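Handout 6: Setting up and looking after the wrist camera on the Ollis arm
Hakley teaching workshop, cell 2 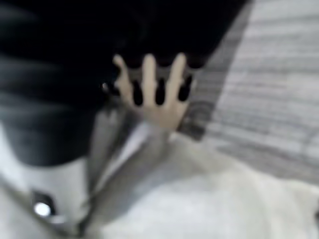
A remark from the Pacheco group, who had the cell before us, is worth keeping at the top: check the focus and the cable before you touch any settings, as most of their lost afternoons came from changing exposure values on a camera with a half-seated plug.

What this handout covers

The wrist camera is small and sits close to the gripper, so it sees part of the gripper in every view. It needs attention at three points: when it is mounted, when the cell is started for the day, and after any knock. The main camera on the stand is covered in Handout 4.

Before you start

Put the arm in hold and press the stop button on the cell post. Wait for the status line on the pendant to read HELD. One person works at the wrist and the other stays at the pendant. Hands stay out of the gripper until the person at the pendant has said "held" out loud.

Mounting

1. Wipe the bracket and the flange face with a dry cloth.
2. Fit the bracket with the two short screws. The long ones from the same tray reach the bearing cover and will mark it.
3. Tighten by hand, then a quarter turn with the key.
4. Run the cable through both clips and leave a loop at the last joint. Turn the wrist slowly through its full travel and watch the loop. If it pulls straight anywhere, start again from the first clip.
5. Push the plug in until it clicks.

Exposure and blur

A wrist camera moves with the wrist, so blur is the fault you will meet most. In the picture at the top the fingers of a hand have gone soft and the stripes on the cloth to the right are streaked. A smeared view can come from camera movement, from movement in front of it, or from both. Poor focus softens a view too, but it does not give streaks along one direction.

Work through it in this order:

Hold the arm still and look at a fixed target. If the view is still soft, refocus the lens and lock the ring.

If the still view is sharp, run the slow sweep (program 715) and look again. Blur at this speed usually means the exposure is too long. Shorten it one step at a time and raise the cell lighting to make up for it.

If the slow sweep is clean, run the normal sweep (program 749). Should blur come back here, set the speed override to 70 percent and repeat. Write down which setting cleared it.

Do not use the gain control to rescue a dark view until you have tried more light. High gain leaves a grain that the edge finder reads as texture.

Watch for bright points as well. A lamp facing the lens, even a small one, can pull the automatic exposure down. Fix the exposure by hand once the lighting is set.

Test cloths

Use the plain and the striped cloth from the Brosby box. Stripes show up the direction of a smear quickly — plain cloth hides it. Folds are fine for blur checks, but pull the cloth flat for the focus check.

After a knock

Stop the cell. Check the bracket for play, then the plug, then the lens ring. Repeat the still view and the slow sweep. If the bracket has shifted at all, the hand-eye calibration has to be redone (Handout 7), even when the view looks right.

For the logbook

Enter the exposure, the speed override, the lighting level and your bench number. Bring the March pages to the next practical, along with Handout 7.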